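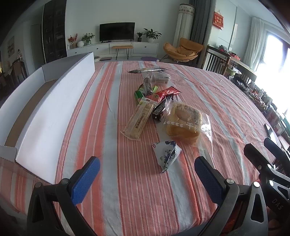

How often do the finger pads need changing? When the texture starts to look shiny in the middle, and for us that means after 400 grasps or so on crinkly packaging, sooner on cardboard.

Welcome to the gripper care gallery! I'm Marina Galanis, and I look after the hand-held grippers at Junevska. I love this job more than is reasonable. A gripper that closes cleanly, with both pads meeting flat, is a lovely thing to hold, and getting one back to that state takes very little: a small screwdriver, a soft cloth, a decent lamp and 30 minutes at the bench.

Blue textured pads on curved black fingers, open over a striped tablecloth with a heap of snack packets waiting. The pads do all the touching, so they get looked at first, every single time.

Small silver screws near the base of each finger. I check these before anything else comes apart (a finger with a tiny wobble will have you chasing pad problems for an entire afternoon!). Snug is enough. The frames don't thank you for extra muscle.

Snack wrappers make a great test set. There's a long cream and yellow bar, a clear bag of golden-brown pastry and a little folded paper packet with blue flowers on it, and each one asks something different of the pads. I start with the paper, work up to the bar, and leave the pastry until I trust the closing force.

Wiping down: damp cloth, plain water, then a dry cloth. Work along the texture, getting right into the grooves. Sugar dust is the worst offender, and pastry glaze comes a close second. Let the pads air out fully before closing them on each other.

Fitting new pads: change both together, always. One fresh and one worn will pull a light packet sideways as they close. Our spares come from Imholm in bags of 5 and I keep one bag in the case with the screwdriver.

The closing check is my favorite bit. Slide a strip of printer paper between the pads, close gently, tug. It should hold evenly from top to bottom. If one corner slips, loosen that finger, reseat it and try again.

Notes on the travel case and the spare finger sets will go up in October. If you've found a better cloth than mine, please write and tell me!

Page updated May 1, 2026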